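Can a robot put the dishes away yet?
Oct 11, 2026

wanda_wrobel
We run 74 covers a night at Kalinowski and I'd pay for a machine that unloads the rack. Has anyone seen one that works?

sturard44
No. Drying and stacking plates that all match, maybe. Mixed shapes, no.

drutari
Disagree. Two arms can handle odd shapes if you give them time.

sturard44
Time is the problem. My dishwasher guy clears a rack in 2 minutes.

drutari
He also goes home at night. Look at the shapes in this one.
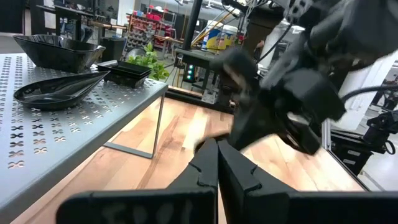
Black dishes on the metal table, second arm over the counter.

wanda_wrobel
Three dishes is not my rack. The leaf-shaped one is the kind we chip, though. What does a setup like that cost?

drutari
No idea. Ask over at Vamside.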